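4.2 Objects that stay where they are put

Participants in the Ernmont households were asked to sort the things on their tables into those they would put away before dinner and those they would eat around. We expected the second group to hold fruit bowls and the good salt. It was dominated by white upright things with flat feet, which our coding scheme, drafted in July by people who had evidently never looked at a table, had no category for. Polat and Dursun proposed "appliance," Kurtuluş held out for "ornament," and the matter was settled by adding a code called "standing object" and agreeing not to discuss it over lunch.

Standing objects accounted for 44 of the 955 items logged. They were moved less than anything except the tables themselves. When we asked why, people talked about the foot: it looked settled, it looked as if it had a right to the spot. One respondent in Nornden said that lifting hers felt "like asking a guest to get up." She had, by her own diary, asked it to get up 3 times in five weeks, always to wipe under it. 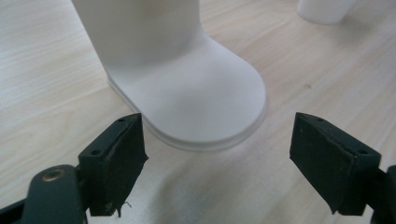 Figure 5. Standing object on a pale wood-grain tabletop.

Wiping is where the foot earns its keep, or fails to. A base with square corners collects crumbs, and our respondents knew exactly where. The rounded kind gave them less to complain about, though they managed. In Figure 5 the column curves into the base without a sharp corner and the front end is a wide semicircle, so a cloth has an easy path along the outside. The thin recessed rim at the bottom is another matter. Respondents with similar bases called it "the gutter" – Arango's transcripts use the word so often that we made it a code as well. Most claimed to clean it weekly. The diaries are less flattering, and we follow the diaries in Section 4.3.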